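T-shirt folding

By the Breredgate Household Reference staff
March 2024

T-shirt folding is the practice of reducing a T-shirt to a shape that will fit in a drawer, where it is commonly unfolded again by someone looking for a different one. It is done on tables, ironing boards and, most often, beds, which are the right height for nobody's back.

Methods

Two families of fold are generally recognized. In the flat fold, the sleeves are turned in and the hem is brought up toward the collar. The file fold continues until the shirt is a small packet that stands on edge. Supporters of the file fold point out that every shirt can be seen at once — a benefit that lasts until laundry day.

The Gatwood board, a hinged plastic panel sold by mail, was meant to settle the matter. Its instruction sheet ran to 480 words. Owners were told to store it flat, which took up almost as much room as the shirts.

Surfaces

Beds offer space but little resistance. A soft knit laid on a wrinkled sheet tends to pick up creases of its own, and smoothing one layer often shifts the other. The Pedov housekeeping manual advises pulling the sheet tight first, advice found on page 67.

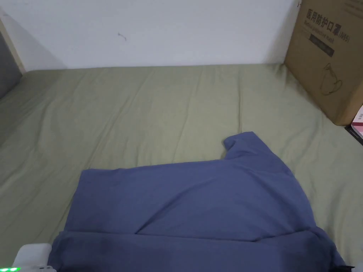

Cotton jersey also stretches while it is being handled, so the two sides seldom agree. Most folders correct this by tugging at a shoulder, then at the hem, then at the shoulder again. The Semaan method skips the tugging and accepts a crooked edge, provided it faces the back of the drawer.

See also: Fitted sheet (disputed)

Last updated October
Contact | © Breredgate Household Reference | Back to top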